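Rokholm Motors Newsletter
2/5/20

Winter tires, a sold wagon and my new favorite hatchback

Well, we made it through January! The lot has been plowed more times than I care to remember and the coffee machine in the showroom is working again, so if you've been putting off a visit, come on by. I've got a lot to tell you this month and I'll try to keep it in some kind of order.

First, the big one. The Mirel hatchback I wrote about in December finally has a few brothers and sisters. I took 2 more in trade last week, one silver and one in that dark green everybody asks for, and I've been driving the green one home at night (somebody has to, right?). I like this car more than I expected to. The seats are firm without being hard, the heater gets going before I'm out of the driveway, and you can fold the back down flat enough for a full-size dog crate. My one gripe is the cup holders. They're way too shallow, and I have the stained coat to prove it.

If you're thinking about trading in your own car this spring, please bring both keys. I know, I say it every year. A second key for most newer cars costs a lot more than people think, and when it's missing I have to take that off what I can offer you. Same goes for the service book. A fat folder of receipts makes me very happy, even if they're all crumpled up and smell like the glove box.
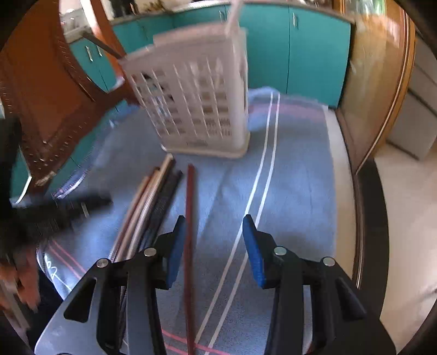 Now, winter tires. I've had a bunch of calls asking if it's too late to put them on, and my answer is no, not where we live. We usually get a good dump of snow well after everybody has decided it's spring. What I wouldn't do is leave them on into the hot months. The rubber is soft and it wears down fast on warm pavement, and then you're buying another set next year. We can store your off-season set out back for the whole season, and a full set mounted and balanced is $480 in the most common small-car size. Call first if you drive something bigger and Rukhsana will look up the price for you.

Speaking of Rukhsana – a lot of you have only met her over the phone, so let me do this right. Rukhsana Minhas took over our service desk in the fall, after years over at Farooqui Auto across town, and she has changed how we book things. You now get a real drop-off time instead of "sometime in the morning," and she'll text you before any work gets done that wasn't on the ticket. I was a little stubborn about giving up my paper calendar, but I've come around. Mostly.

Quick word on the Rodo wagon that was parked by the front window. It's sold! It went for $3,700 to a family who needed something for hauling hockey gear, and I've had four people ask about it since. If you want an older wagon with plenty of room, tell me now and I'll put you on my list. They don't sit long, and I'd much rather call you than run an ad.

Last thing. We'll be doing free battery checks again all this month, no appointment needed. It takes a few minutes and you can wait inside where it's warm. Cold mornings are hard on an old battery, and if yours has been cranking slow, please don't wait for it to quit on you in the grocery store parking lot. I did exactly that two winters ago with my own truck, and I sell cars for a living, so you can imagine how much I heard about it at work.

We're open until 6 on weekdays and until noon on Saturday. See you on the lot!

14 shares
26 comments

Recent items
Should you buy a car with high highway miles?
Our December open house
What to bring when you trade in
All-wheel drive or good tires?
New hours at the service desk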